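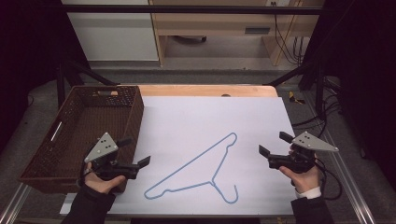
Kleiderschrank im Frühjahr - schnelle Tipps

Alles raus, aufs Bett. Wirklich alles. Dann erst wischen, lauwarmes Wasser mit Schuss Essig, Türen offen lassen bis es trocken ist.

Drahtbügel: für Blusen und Hemden ok, für Strickjacken nicht. Gibt Beulen an den Schultern. Verbogene wandern bei mir in den Garten, halten das Netz über den Erdbeeren.

Rutschige Träger - je ein Haushaltsgummi um die Enden vom Bügel wickeln, 2 mal rum reicht. Hält bombenfest.

Pullover legen, nie hängen. Schwere nach unten. Oder rollen, dann sieht man die Farben besser.

Motten: Lavendelsäckchen, Zedernholz. Holz ab und zu mit feinem Schleifpapier anrauhen, riecht dann wieder. Wolle vor dem Wegpacken IMMER waschen, Motten gehen auf getragenes.

Wintermäntel: Taschen leeren (bei mir 9 Euro und ein alter Einkaufzettel), bürsten, einen Tag auslüften. Plastikhülle von der Reinigung weg, lieber altes Bettlaken drüber.

Körbe für Kleinkram, Schals und so. Nicht zu tief, sonst wühlt man nur.

Muffig? Schälchen Natron reinstellen, nach ein paar Wochen tauschen. Kaffepulver geht auch, riecht halt nach Kaffe.

So, muss los, Wäsche ist fertig.

Kommentare

Bine43: Das mit den Gummis mach ich seit Jahren, klappt super!

Leif Engström: Natron bei mir auch in den Schuhen. Über Nacht drin lassen, morgens ausklopfen.

gartenfee: Hilft Lavendel noch vom Vorjahr?

Bine43: @gartenfee kurz durchkneten, dann ja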